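Line Item Nine

12 shares | 3 comments

The request from Dustden listed nine items. Shaimaa Tahiri approved eight of them before lunch and put a question mark next to the last: grippers, hand-held, quantity 2, Setico or equivalent.

She forwarded it to Natanael Prado with one word, which was "Equivalent?"

He replied with a table. Setico quoted 2000 per unit, calibration included, delivery in October. Draris quoted 500 per unit, calibration excluded, delivery on receipt of payment. A third supplier, Brito, had sent a catalog and no prices.

"What does calibration cost if we do it ourselves?" she asked when he came up the stairs.

"Labor. Half a shift per unit, then again whenever the pads are changed."

"How often are the pads changed?"

"The Draris sheet doesn't say."

She wrote that down. The budget had a column for consumables, and the column was blank. She had inherited it blank, and the person before her had likely done the same.

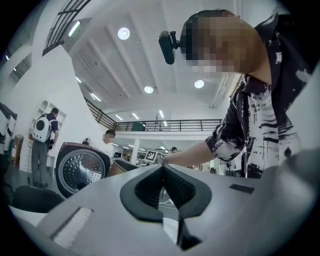
Prado sat down without being asked. He said the purchase price was the smallest number in the file. The pads, the cables and the hours would pass it by the second quarter, and none of them had a line.

"Then give them lines," Tahiri said.

"You'll go over the limit."

"By how much?"

He told her. She added a row under item nine, typed "pads," and waited for him to read out the part number. He had to go back down for it. While he was gone she added a second row and left the label empty.

Like 41 | Share | Comments (3)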